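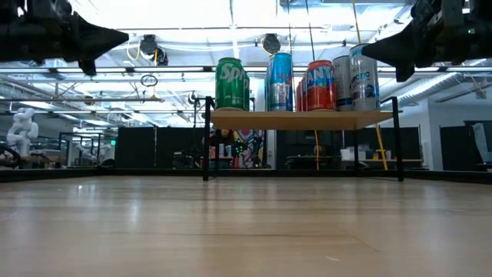 When can people in Putton start bringing back their empty drink cans?
The return counter at Nastetti's grocery opens on 3rd February, at eight in the morning, and it will keep the same hours as the store after that.

Putton grocery to pay cash for empties

If you have been letting your empty soda cans pile up in the garage, like a good many households along the river road, there is finally somewhere in town to take them. Nastetti's, the grocery on the corner of Mill Street, will pay 8 cents for each can or bottle carried in through its side door, and customers can have the money in coins or taken off their shopping, whichever they like.

It has been a long wait. The old redemption center out by the rail yard closed the June before last, when the lease ran out and the building was sold for storage units, and ever since then the nearest place to cash in a bag of cans has been Midtbø, on the far side of the valley. That is a pleasant enough drive in summer, with the orchards and the farm stands, but it is no fun on an icy road with a trunk full of rattling aluminum, and plenty of people gave up and put everything out with the curbside pickup instead.

"I was one of them," said Catrin Humphreys, who manages the store and has been pushing for the counter since the rail yard place shut. "I'd save them all winter with the best intentions, and then spring would come and I'd look at that mountain of bags and think, well, I'm not driving over there for that. So I do understand why folks got out of the habit. We would love to help them get back into it!"

The counter has taken over the little room beside the bakery where the store used to keep its greeting cards and seasonal candles. (The cards have moved up front by the registers, for anyone who has been hunting for them, and the candles are half price until they are gone.) The room has its own entrance from the parking lot, with a ramp, so there is no need to carry a drippy bag past the bread. It also has a sink, which Humphreys said she insisted on, having once worked a summer at a bottle return that didn't have one.

Empties will be collected by Clotel, a hauling firm that already serves several stores on the Midtbø side. The company will send a truck twice a week to begin with and will add another trip if the bags start to back up. From Putton the cans go to a sorting yard, where they are crushed and baled and sold on as scrap, and the glass is broken down separately. Nastetti's receives a small handling fee for each container, which Humphreys expects will cover the wages of the person at the counter and not a great deal more.

"Nobody is getting rich off this," she said. "But people come in with their cans and they remember they're out of milk. My uncle ran a hardware store and he gave away free popcorn for the very same reason."

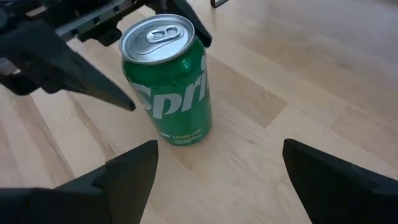 Do cans have to be empty and uncrushed to get the money back?
Empty, certainly, and the counter asks that they be left in their original shape so that the label can still be read.

A quick rinse is appreciated too, though it isn't a condition. What the counter can't take is anything with liquid still inside, anything that has been flattened, and glass with a broken neck. Soda, beer, seltzer and bottled water are all fine, from the small mixer cans up to the 16-ounce tallboys and the big plastic bottles. Milk jugs, juice cartons and wine bottles are not part of the arrangement for now, and should go out with the curbside recycling as before. Caps can stay on plastic bottles. Tabs can stay on cans, or come off if you are saving them for the elementary school, which still has its collection jar in the front office and would be glad of them.

There is a limit of 50 containers per person per visit during busy times, meaning weekday evenings and all weekend. Come in the middle of a weekday morning and you can bring as many as you can carry. Schools, churches and sports teams with a larger haul are asked to telephone the store ahead of time so that a second person can be at the counter, and Humphreys said she would happily open up early for a group that asks.

The news has gone over well with at least one crowd. The middle school band, which used to pay for a fair part of its spring trip with a can drive, has not held one since the rail yard center closed. Families tried taking the load to Midtbø in a borrowed horse trailer one year and ended up spending a good share of the proceeds on gas. The band is hoping to start again this spring, with the students going door to door in the streets around the school, and the store has offered them the use of the back corner of the parking lot for sorting.

Not everybody on Mill Street was pleased at first. A few neighbors wrote to the town about the noise of glass being tipped into bins, and about wasps, which were a real nuisance at the old center in warm weather. The store has agreed that glass will be moved only during the daytime, and that all bins will be kept indoors with the lids down until the truck arrives. The town has said it will look at how things are going in June, once the weather has turned and the wasps have had a chance to give their opinion.

Shoppers who would rather not keep the money can leave it in a box on the counter for the Putton food pantry, which is in its usual winter scramble for canned soup, peanut butter and diapers. Whatever is in the box will be handed over at the end of each month.

The store is also looking for somebody to work the counter on weekend afternoons. It is a paid job and would suit a high school student who doesn't mind a bit of stickiness and can count quickly – gloves and an apron are provided. Applications are at the customer service desk, and Humphreys is generally around in the mornings if you would like to ask her about it in person.

Coffee and doughnuts will be put out by the side door on opening morning for as long as they last. Parking on the Mill Street side is tight while the sidewalk is being repaired, so drivers are asked to come in from the back, past the laundromat.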